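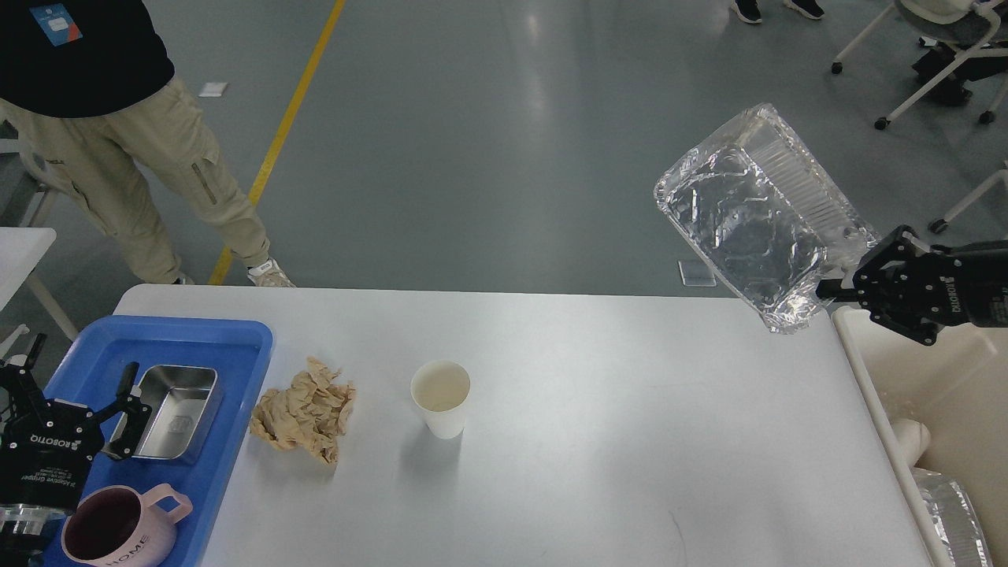

Trunberg Old Town is the historic center of the market town of Trunberg, and one of the better loved small heritage districts in its region. It takes in the upper market, the salt warehouses along the river, the parish church with its leaning bell tower, and a tangle of stepped lanes that visitors tend to get lost in (quite happily, for the most part). The district has been protected since the town adopted its first conservation bylaw, and it remains a lived-in neighborhood, with 200 households inside the line of the former walls.

History

The town grew up where the salt road came down to the river ford, and its early fortunes rose and fell with the salt trade. Merchants built tall, narrow houses with the shop at street level, the family above, and the goods hoisted up to the attic by a beam and pulley. A good many of those beams are still in place, and on market days a few are hung with banners, which looks wonderful when there is a breeze!

A fire destroyed most of the lower market, and the rebuilding gave that side of town its wider streets and its plain plastered fronts. The upper market escaped, and so it is there that one finds the carved door frames and painted eaves that appear in nearly every guidebook to the area. The architect Emanuel Oprea made the first measured drawings of these houses, 98 sheets in all, and they are still taken out and consulted whenever a roof has to come off.

Conservation

Work in the district is overseen by the Trunberg Heritage Office, now led by Paula Munteanu. Owners may change kitchens, bathrooms and heating more or less as they please, but street fronts, roofs and cellar vaults need a permit. The Stusell Warehouse, the largest of the salt stores, was reopened as a visitor center after a long repair of its timber floors, and it holds a scale model of the walled town that children are very fond of leaning over.

Tourism
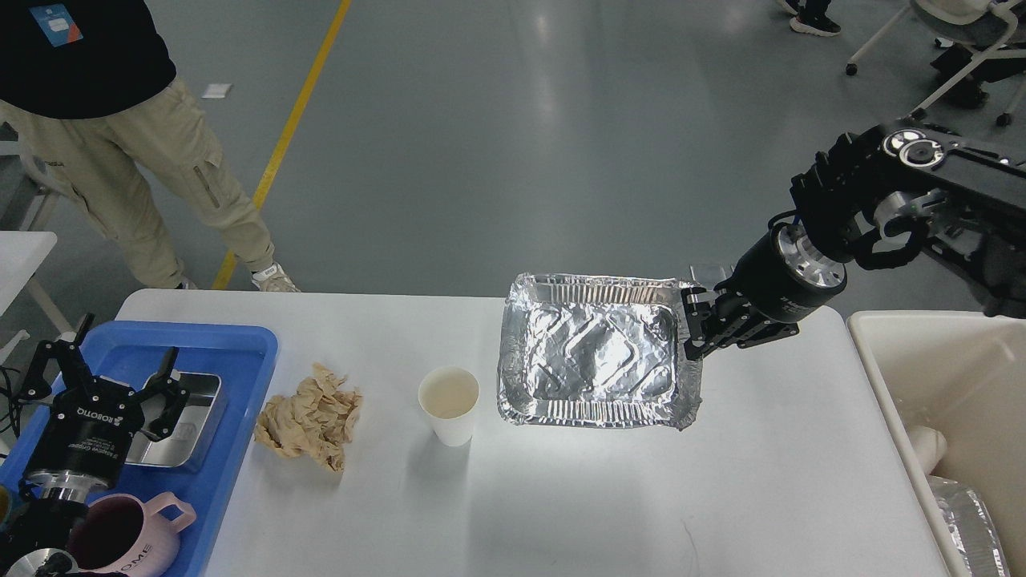
Most visitors come for the day, and the long weekend of the Salt Fair in July is by far the busiest time of the year. The fair fills the upper market with 60 stalls selling pottery, honey, woven goods and a great deal of hot food, and the old paving, soft and uneven as it is, suffers for it. Spilled fat soaks into the sandstone and is very hard to lift out again. Stallholders now sign up to a simple waste plan, under which foil trays, paper cups and crumpled paper go into bins at each corner of the square, and the stalls that cook over open heat stand on boards. Petrică Dinu, the longtime fair warden, wrote most of the rules himself and is warmly remembered for reading them aloud from the church steps.

Quieter visits are possible in spring and late fall. A signed walk of 11 stops begins at the Stusell Warehouse and ends at the Quan Gate, the only one of the town gates to survive. The climb between the two is steep in places, and a gentler route follows the river path instead.

Access

The railroad station lies across the river from the old town and is linked to it by the Rorix footbridge. Cars are kept out of the upper market during the day, apart from those of residents and deliveries.

See also

Salt road
Stusell Warehouse
Quan Gate

This page was last edited on 2025-10-27.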